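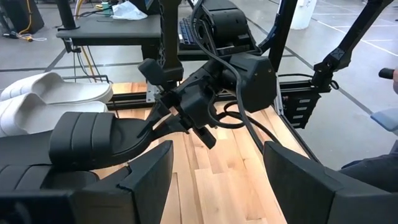

What did we want to learn from the open day at Sasora? How two robot arms share one job, and how much a person still has to help them.

Our group (Nasrin Nouri, Mojtaba Zarei and me, Gebremedhin Feyisa) went on a Friday in January, and we got two full hours on the floor! The job at the table was sandals. Black slides and white slides lay on the wood, and the arms had to pick them up and put them in pairs. It sounds easy until you try to plan it. A slide has a thick strap and a sole that sticks out, so the gripper has to come in at the right angle or the whole thing turns.

Our host, Nazanin Shirazi, told us the team has recorded 3569 tries so far, and that a new person needs roughly 23 before the arms stop feeling strange. Mojtaba got a turn and dropped his first slide (he wants it written down that he got the second one). I loved how slow and careful you have to be. Your hands want to rush and the arms won't let you.

We asked about the cables, because one loop kept touching the table. Nazanin said they are still working on that.

For our own build, Todico, we are going to change the finger shape first and test it on shoes from the lost and found. Nasrin has already started the drawings.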